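Shelf Restocking with Two Arms: End-of-Term Report
Robotics Project Class, Group 9
Robot: Zoro

1. What we were asked to do

The assignment was to have a two-armed robot restock a small store shelf with bottled drinks that reach it on a belt. The handout calls this "a solved problem in a simple setting." Our group doesn't agree with either half of that, and most of this report is about why.

We picked the task over the other one on the list (sorting mail, which went to the Tarngate group) mainly on the strength of a video we had all watched over the summer. In the video a robot fills a shelf in under a minute. None of us asked how many takes it took. We would ask now.

2. Setup

The shelf is a wire cage with two levels. Chips go on top and drinks go underneath, grouped by kind: orange soda on the left, cola in the middle, lemon-lime on the right. The belt runs along the left side of the table, so the left arm is the one that has to deal with whatever comes off it. We wanted the right arm to straighten bottles that were already on the shelf. That part of the plan got smaller every week.

We kept the chips in place the whole time, even though the task has nothing to do with them. Our first proposal had an empty upper level, and the comment we got back was that a store shelf with nothing above the drinks is not a store shelf. Fair enough. It did make everything harder, as the bags hide the back bottles from a camera that looks down at the cage.
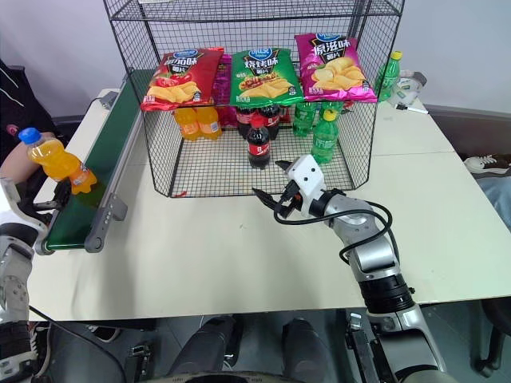

The program works in four steps. It finds the bottle, picks a grip height, moves to a point outside the cage, and then goes in on a straight line. We wrote the second and third steps ourselves. The first is a detector we trained on pictures we labeled by hand, and the fourth came with the arm software, with our speed limits added on top.

Labeling took longer than any other part of the project. We had 2,000 pictures by the end of November and stopped there, mostly from being tired of it. I have read reports from past years that say their data set was "chosen to balance quality and coverage." Ours was chosen by when the building closed.

3. The number we are supposed to report

On our test pictures the detector found the right bottle 97 percent of the time. That is the number on our poster and it is true. I don't think it means much, and I argued against putting it in large type.

The test pictures came out of the same sessions as the training pictures. They have the same table, the same wall, the same drinks in the same groups. If the detector had simply learned where orange soda tends to be, it would have scored well. We tried to check this on a Friday night by swapping the orange and lemon-lime groups, and the score dropped enough that we stopped the test to argue about it. We never ran it again properly, so there is no second number in this report. There should be one.

The other trouble is that finding a bottle and placing a bottle are different jobs. A placement can go wrong after a perfect detection. The ones we wrote down in the log were:

Grip too high, so the bottle swings when the arm stops.
Bottle foot catches on the wire at the front of the lower level.
Bottle is set down against the one behind it and pushes it back.
Arm stops outside the cage and waits, with no error message.

The last one cost us the most time. The planner was treating the cage as a solid box in some positions, so it saw no way in. Once we understood that, the fix was 2 lines in the settings file. Getting there took most of December.

4. What about the second arm?

Two arms look good in a demo. I'm less sure they did anything for us. The right arm was meant to hold back a neighboring bottle while the left one placed a new one, and for that both grippers have to work near the front of the cage together. The planner moves one arm at a time unless you write the coordination yourself, and we didn't get that far. In the final version the right arm moves to a ready position and stays there — which the poster describes as "dual-arm operation."

I raised this at our practice talk and lost the vote. My view is still that a one-armed version would have been a more honest project and probably a better one, with the saved weeks going into a second data set from a different table.
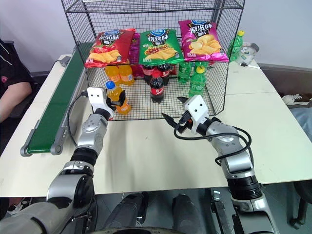 Filipa Nogueira read a draft of this section and disagreed with most of it. She wrote that the right arm was never wasted work, that the class was about learning to plan for two arms, and that a group that drops the hard part in week three will always have nicer results to show. She also pointed out that I was the one who asked for the two-armed robot in the first place. The signup sheet does have my handwriting on it.

5. Comparison with other groups

The Cornance group did a similar placing task with boxes and reported a higher success rate. They also reset the robot by hand after every failure and left those runs out. We counted ours as failures, so the two results can't be put side by side, although the class web page does it anyway. The Öberg group published their full log, including the bad days, and theirs is the report I would hand to next year's students.

6. For whoever takes this over

Check the cage model in the planner before touching anything else. Take test pictures on a different day, with the groups mixed, and keep them in a folder that isn't used for training. Write down the silent stops as well as the dropped bottles. The code and our log are in the class folder under Zoro, and the log is missing its first week.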